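How to Ask Your Employer for a Medical or Religious Exception to a Workplace Vaccine Rule

Updated December 9, 2020

Many companies are now preparing their rules for the next year, and workers write to us with worry. This guide explains how to make a request for an exception in the correct way. It is general information. The laws are different from state to state, so please check the rules where you work.

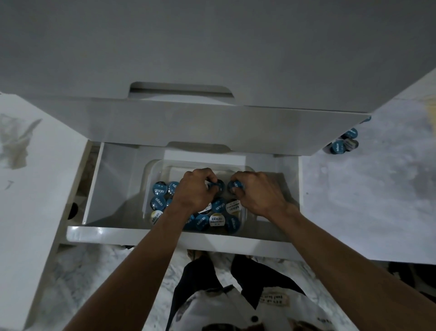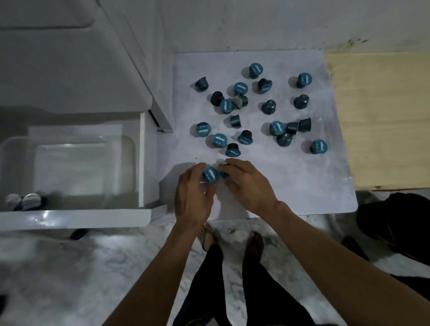 Coffee capsules, at the drawer and on the white board.
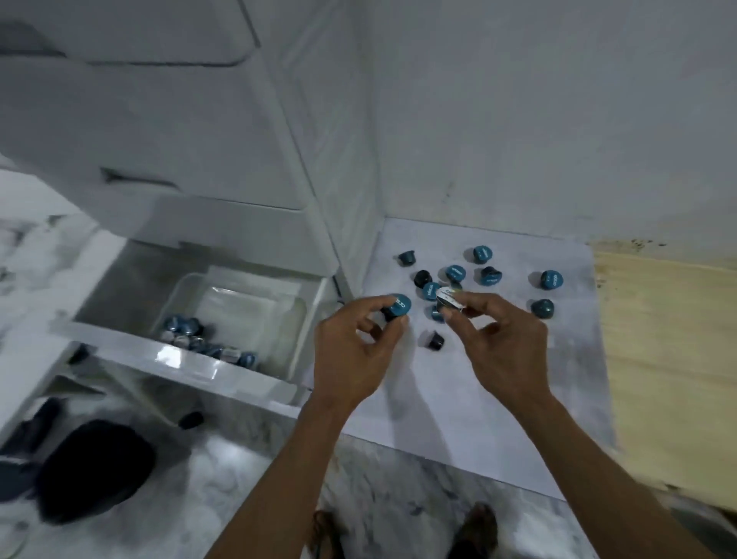 Can my employer refuse my request?
An employer can refuse when the exception would make a serious difficulty for the business, or when your presence would put other people in danger. Before this, the employer should normally discuss with you if another solution is possible, such as remote work or a different shift.

Step 1. Get the rule in writing
Ask the human resources office for the full text of the policy. A message from your supervisor or a poster in the break room is not enough. Look for the deadline, the name of the form and the office which receives it. At the Poslow warehouse, for example, the notice on the wall had one page, but the policy itself had a second part with the exceptions, and many workers never received it.

Step 2. Decide which kind of request you make
A medical request is based on a health condition, for example a severe allergy to an ingredient. A religious request is based on a sincere belief. A general dislike of vaccines or a political opinion usually does not fit in either group. If you belong to a union, read your contract also, as it can give you more rights.

Step 3. Collect your papers
For a medical request, ask your doctor for a short letter. It should say that you have a condition which makes vaccination unsafe for you, and for how long. You don't need to send your whole medical file. For a religious request, write a statement in your own words. Keep it under 2 pages.

Step 4. Send the request
Use the company form if there is one. If there is none, a simple letter is fine:

"I am requesting an exception to the vaccination policy for medical reasons. A letter from my doctor is attached. I am ready to discuss other measures, such as a mask, testing or a change of my work place."

Send it by email and keep a copy at home, not only on the work computer.

Step 5. Take part in the discussion
The employer may ask you questions. Answer them politely and offer more than one solution. After every meeting, write a short email which repeats what was agreed.

Step 6. If the answer is no
Ask for the reason in writing. Then contact your union, a legal aid office or the federal agency for job discrimination. There are time limits for a complaint, so do not wait until February if your refusal came this month.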